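4.2 Rehearsing in simulation

Before either arm was allowed near real crockery, every motion was tried on a simulated table.
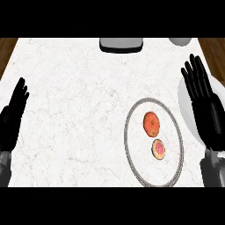 Figure 3. Simulated workspace with both hands open and two food items on the rimmed plate.

4.3 Transfer to the workshop bench

The physical build occupies one end of the shared workshop at Milham, between the drill press and a kayak of uncertain ownership. Rendered marble is flat by decree. Our bench is flat by opinion, and the opinions of Juhl and Obi differed until we shimmed two of its legs.

We ran 140 rehearsals of the plate-clearing task in simulation before switching to hardware, where we managed 75 before a tendon in the right thumb gave out. Obi restrung it with fishing line — the budget for this project, called Linau, having gone mostly on motors. The control loop was left unchanged apart from a lower limit on grip force, which we set after an early trial with a jam tart. The tart was not recovered.

Contact was the weakest part of the model. Simulated pastry behaves as a rigid body, a property we otherwise met only in the supermarket's reduced section. Section 5 gives the friction values used afterward.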